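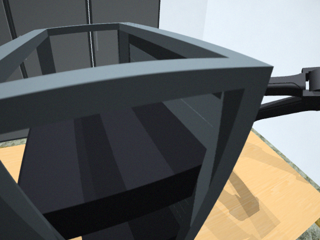

Moving from two stores to franchising: how should the royalty and supply margin be set?

Posted by Dagim Tamiru in Retail and Food Service > Growth and Expansion

I run a counter-service sandwich and soup business called Brendora. Two company-owned stores, both profitable, the second open long enough that I trust its numbers. A landlord in Oakley has offered a third site, and separately I have had four serious approaches from people who want to open under our name. I can fund one more store from cash flow. I can't fund four.

The part I am stuck on is the fee structure. The draft model from the consultant I hired has three sources of income for the parent company:

Initial fee per unit, paid on signing.
Royalty of 4 percent of gross sales, paid monthly.
A markup of 15 percent on ingredients sold to franchisees through our own commissary kitchen.

My concern is the third line. Our food cost at the company stores is already higher than I would like, and the commissary was built to supply two stores, with a third at a stretch. If I mark up ingredients, the franchisee sees a food cost several points above mine, and I doubt the unit still works at typical rent. If I drop the markup, the royalty alone does not cover field support, training and the point-of-sale licenses (we use Tranix at both stores, billed per terminal).

Specific points I would like answered:

Is it normal to take both a royalty and a supply margin, or does one usually replace the other?
Should royalty be charged on gross sales or on sales net of delivery platform commissions? Delivery is a growing part of the mix.
At what number of units does a parent company this size usually stop losing money on support?

I have a lawyer for the disclosure document. I am asking about the economics only.
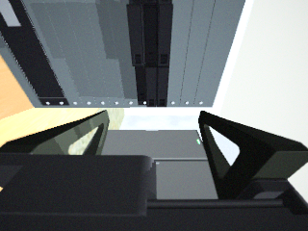
Ľubica Jurčo

Both together is common, but you have to look at the combined take and not at each line. Convert everything to a percentage of the franchisee's gross sales and add it up.

Suppose a unit buys ingredients equal to 30 percent of sales at your cost, and all of it comes through the commissary. A 15 percent markup on that is 4.5 percent of sales. Add the 4 percent royalty and you are taking 8.5 percent before any marketing fund. If your draft also has a marketing contribution (most do, and you did not mention it), the total will be above 10 percent. For a full-service brand with national advertising, that can be carried. For a two-store brand with no recognition outside its own town, the franchisee is paying a mature-brand price for an early-stage brand.

What I would do with the model:

Build the unit P&L from the franchisee's side first. Sales, food at the marked-up cost, labor, rent, utilities, delivery commissions, card fees, royalty, marketing, insurance, repairs. Pay the owner a manager's wage as a real labor line. What is left has to service the loan on the build-out and still leave a return on the cash put in. If it does not, stop there.

Run it again at sales 20 percent below your second store. New units in new towns with new operators do not open at the level of your second store, which had your staff and some of your customers to start with.

Then build the parent's P&L. Training payroll, one field person, travel, accounting, legal renewal of the disclosure document, software. Most of that is fixed from the first franchised unit. The royalty is variable. Break-even is the fixed total divided by the annual take per unit. Use your own figures for this. A general number from anyone here, including me, would be useless, as it depends almost entirely on average unit sales and on how many people you put on support.

On gross versus net of delivery commissions: charge on gross, meaning the menu price paid by the customer before the platform takes its cut. Net sounds fairer, but it makes your income depend on a contract between the franchisee and a third party, and it makes audits slow. If delivery margin is thin, handle it with a lower rate on delivery sales, stated in the agreement. Your point-of-sale system should be able to report delivery as its own sales category. Check that before you write the clause. Fixing the reporting after signing is painful.

One more item. Supply income has to be disclosed, and franchisees talk to one another about it. A markup that pays for real commissary costs (labor, cold storage, trucks) is easy to defend. A markup that is pure margin on goods they could get cheaper from a distributor is the most common source of disputes I have seen in small systems. Separate the two in your books from the first day, even if the invoice shows a single price.

pullix_ops

Skip the commissary for the franchisees. We had one at Pullix and it ate every dollar the royalty brought in. A kitchen sized for two or three stores can't be turned into one for seven by adding a shift. You need a bigger cooler, a second vehicle and somebody who does nothing but ordering.

Keep the two or three items that make the food yours (bread, dressings, soup base) and have them made by a co-packer. Everything else goes on an approved list with a regular distributor. Minimum runs at the co-packer we used were 300 cases per item, so you will need freezer space and a few months of patience on cash.

Also, 4 percent is low if you drop the markup. I would go higher and take nothing on supply. Easier to explain to the bank too. 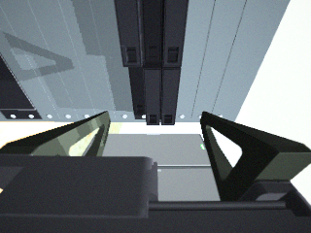
Page last changed in August — 1 comment merged, category updated

marrow_and_rye

I disagree with part of the above. A co-packer is the right answer at seven or eight units. At three or four it may cost more than the commissary, and the product will change. Bread in particular. Get a sample run made and serve it in one of your own stores for a month before you commit. If customers complain, you have your answer at low cost.

On the wider decision, I would not sign four franchisees at once whatever the fee structure is. The usual failure in a small system goes like this. The initial fees come in together and look like profit. They get spent on the owner's next store or on general overhead. All the new units then open inside the same half year, each one needs the same trainer in the same weeks, and the first to struggle stops paying royalty. The parent has no reserve left. The fee was supposed to pay for opening support and should be held back until the unit opens. Your accountant will probably make you recognize it that way in any case.

A slower sequence:

Open Oakley as a company store, but run it as though it were franchised. Charge it the royalty, invoice it for ingredients at the marked-up price, and give the manager only the written manual and the training you would give an outsider. Keep yourself out of the building after the opening period. This shows you what the unit economics look like with the fees in, and which pages of the manual are missing.

Sign one franchisee, the one with the most operating experience, who may not be the one with the most money. Give that operator a reduced royalty for a fixed term in exchange for full access to the books.

Offer the others a paid option on a territory, refundable against the initial fee. Expect to lose one or two of them. That is cheaper than opening them badly.

I would also look hard at how accurate your own sales data is. When we moved to fee-based reporting, we matched register totals to bank deposits for every store and got 97 percent agreement. It sounded fine until we worked out that the missing part was nearly the whole royalty. Most of it was voids and staff meals keyed in different ways at different stores. Define gross sales in the agreement down to the treatment of voids, refunds, gift cards, discounts and employee meals. Gift cards should count when redeemed, at the store that redeems them.

Dagim Tamiru

Thank you, this is what I needed. I reran the unit model from the franchisee's side with a manager's wage included, which the consultant had left out. At second-store sales it holds. At 20 percent lower it does not cover the loan with both the royalty and the full markup in place. It does cover it with the markup reduced to commissary cost only, but by a thin amount.

I had no marketing fund in the draft. It will have to go in, at a low rate, with the company stores paying the same.

Tranix can report delivery as its own category, but only on the newer terminals, so the first store needs replacements. I am taking the Oakley lease as a company store and will charge it fees on paper from opening. The four applicants have been told there will be one agreement at first. Two are still interested, and one of those has run a multi-unit bakery for around ten years.

Still undecided on the co-packer. I have asked for a sample run of the soup base and am leaving the bread where it is.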